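Sirkard Two-Arm Tabletop Kit: README and data card

Release notes date: Saturday, August 17, 2019
Maintainer: Geum-ok Shim
Hardware support: Arben Angelovski
Supersedes: the December release

Summary

Sirkard is a tabletop kit with two arms, sold assembled or as parts. This document ships with the kit and covers the enclosure, the control package, and the sample recordings on the enclosed drive. It does not cover the single-arm version, which has its own README.

The sample recordings are meant for checking a new installation and for training small policies. They are not large enough to serve as a general manipulation set.

What is in the kit

Two arms with parallel grippers
Front rail with mounting bolts
Enclosure walls and corner framing
Wood-grain work surface
Fixed camera and mount
Cosel controller box with power lead
Tubing, cable ties, spare fingertips
Drive with software and sample recordings

The arms are shipped with the wrists locked. Release both wrist locks before power is applied. The controller will report a torque fault on the first move if either lock is still on.

Installation

1. Set the work surface level and fasten the front rail. Tighten the rail bolts by hand first, then with the supplied key.
2. Mount the left arm, then the right.
3. Route cables and tubing along each forearm and leave slack at the elbow. A tie placed too close to the elbow will limit travel.
4. Connect both arms to the controller. Left goes to port A.
5. Run sk_check. It moves each joint a short distance and prints one line per joint.
6. Run sk_zero with both grippers open.

Zero offsets are stored on the controller and survive a restart. They do not survive a firmware update. Repeat step 6 after every update.

Sample recordings

Episodes: 2354
Mean episode length: 29 seconds
Tasks: pick one card, separate two cards, hand over, square a stack, clear the surface
Streams: one fixed camera, joint positions and gripper opening for both arms
Control: teleoperated, two operators
File layout: one folder per episode, with video, a joint log, and a short text label

Operators were Wumpini Atinga and Eun-seong Yeon. The operator is recorded in the label file as WA or EY. The two differ in speed, and users who train on both should balance them.

Of the total, 330 episodes are marked "fail" and were kept on purpose. A fail label means the task was not finished within the time limit. It gives no cause.

Card stock

Cards are mixed stock from the Warraich print shop: overruns, misprints, and trimmed samples. Finish and thickness vary. Glossy cards stick to each other and account for most of the failed separations. The stock list has over 400 designs, and no effort was made to show them evenly. Red cards are heavily represented.

Known issues

Gripper opening is logged at a lower rate than joint position. Interpolate before use.
Labels for "hand over" do not state which arm gives.
The default fingertips are too thick for a single card lying flat on the surface. Slide the card against another, or fit the thin tips.
The joint log header was changed in this release. Old loaders will read the right arm as the left.

Workspace during a card task
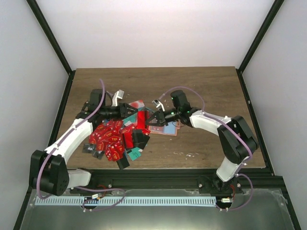 Chang-ho Ahn wrote after a trial at the Sukovwood site that the kit was easy to set up but that the thin fingertips should be fitted at the factory, as his group lost most of a day to flat cards before finding them in the spares bag. He also asked for the handover labels to name the giving arm. The second request is planned for the next release. The first is under review, as thin tips wear faster on heavier parts.

Terms

The recordings may be used and changed for research and internal testing. Resale of the recordings is not permitted. The control package has its own license file in the root folder of the drive.

Send fault reports with the output of sk_check and the controller serial number.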